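The Back Bedroom

1.

The train to Jikcombe left at 9 in the morning and she had not packed. She had folded the clothes the night before, which took no time, and then she had sat up with a cup of tea until it was too late to do the rest.

Her mother had called twice about the apartment. It was on the fourth floor, over the Truvetti bakery, and it had one closet. Bring what you use, her mother said. She said it again in the second call, more slowly.

So the hair clips had to be gone through. She had put it off because it seemed like a small job. She spread the pink blanket over the bed, the one with the brighter border, and set the shallow box down on it. A piece of blue label with Chinese writing was still stuck to the pink bottom. Her aunt had given her the box nineteen years ago, and she had never tried to peel the rest of it off.

The white claw clip with the gingham band was the one she wore to the interview at Psarras. The brown one had been her sister's. The little silver one held back her bangs the whole winter she was growing them out, and the pearls she had worn once, to a wedding in October, where it rained.
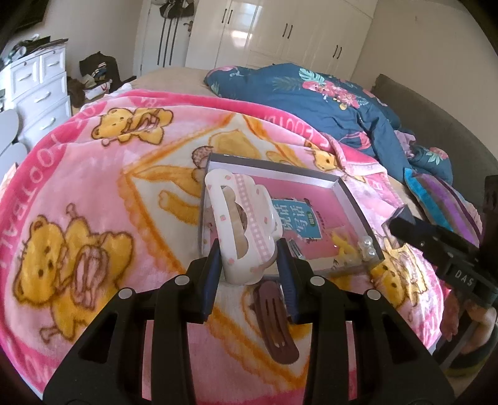
2.

She kept the white one. She kept the brown one too — her sister would ask about it sooner or later, and it was easier to have it than to explain.

The yellow one she held up to the window for a while. She could not remember buying it. She put it in the bag for the thrift store, then took it out and dropped it in her coat pocket.

By 8 the suitcase was shut. She folded the blanket in half, then in half again, and laid it on top of the pillow. The box went under her arm. It had no lid, so she carried it flat all the way down the stairs and held it on her knees in the cab.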